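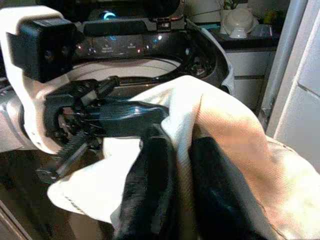

Yanling Fan replied:
Sorry, I don't buy it. Whites and darks in one load, cold water, and nothing ever turns gray? Give it 100 washes.

khalaf_2
Been mixing them for years in a top loader. Old black stuff has no dye left to lose.

Yanling Fan
Dye isn't my only gripe. Anything fuzzy and black sheds lint all over cream cotton.

samirum1262
So turn it inside out.

Yanling Fan
Tried that in March. Still picking fuzz off a pillowcase.

khalaf_2
What's your spin speed?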